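Grants > Active awards > Sorholm Water Fund > Progress reports

Low-Flush Toilet Replacement Program: Second Progress Report to the Sorholm Fund

December – by Kidus Ambaye, program lead
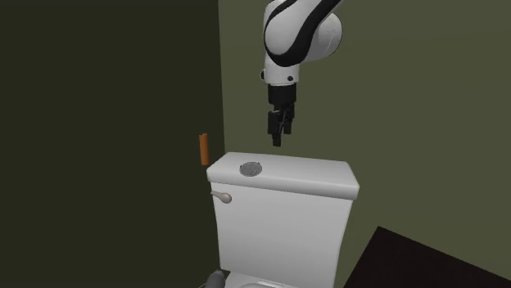
Where we stand

The plan was to replace 2,615 old toilets in rental buildings across the Abdella district over the life of the grant. We are behind on that, and I would rather you read it in the first paragraph than find it in the tables. The slow part is access to apartments. Supply has been fine after a poor start, and the plumbers are working at the pace they promised. What we did not plan for is how many times a crew has to go back to the same door.

In my first report I said that the savings claimed for this kind of program should be treated with care. I still think so. Most of them come from multiplying the difference in tank size by a guess at how often people flush. Our own application did the same thing, and I signed it.

What the meters say

We have before-and-after readings for 39 buildings. In 2 of those the water use went up after the work was done. One had a leaking main that had nothing to do with us. The other we cannot explain, and the owner has stopped returning calls.

The rest went down, but by very different amounts. Buildings with old, leaky tank valves did best, and I suspect a good part of what we are counting as a gain from new toilets is really a gain from stopping leaks. A new flapper costs a few dollars and takes minutes to fit. If that is where most of the water is going, then the Fund has been paying for porcelain when it could have been paying for rubber parts. I can't prove it with the readings we have. Building meters only give us one number for everybody under the roof, laundry rooms and all.

Summer readings are also mixed in with fall ones. Some owners water their lawns from the same meter. We have asked for a full year of bills from each of them and have had a fair number back, though several came as phone pictures of paper bills that are hard to read.

The Nerkov model

We switched to the Nerkov unit after the first supplier could not fill orders. Crews like it because it sits on the old bolt spacing and rarely needs a new flange. Tenants are less sure. The complaint we hear most is double flushing, and two flushes on a small tank can use more than one flush on a middling one. The sales sheet has a line about this having been solved. I have asked for the test results behind that line and got the sales sheet again.

I don't want to make too much of the complaints. People who are happy with a toilet do not call anyone about it. Still, the tenant survey needs a direct question on double flushing, and the draft did not have one. It does now.

Money

Spending on units is under budget and spending on labor is over, for the reason given at the top. Repeat visits are billed at the same rate as first visits under the contract with Wesavden, the plumbing firm. I tried to get a lower rate and was told no, politely. Disposal fees also rose in the fall. We have not drawn on the reserve line and I am not asking to move money between lines yet, but I may have to in the spring.

What we want to change

I would like your approval for a side test in 40 apartments. Half would get only new valves and flappers in the toilets they already have. The other half would get the full replacement. Each would have its own small meter on the toilet supply line, so that for once we would be measuring the thing we talk about. The meters can come out of the units line if you agree.

It is a small test and it will not settle the question for every kind of building. It would tell us whether to keep spending the way we are. Until then I would ask that the savings figure on the Fund's public page be taken down or marked as an estimate – we have no reading that supports it as written.

Installations go on as planned in the meantime, with evening visits added from 5 p.m. for tenants who work days. Please send comments on the side test to me before the next batch order goes in.

Related reports
First Progress Report: Low-Flush Toilet Replacement
Tenant Survey, Revised Questions
Abdella District Leak Repair Pilot: Closing Notes
How to Read a Building Water Bill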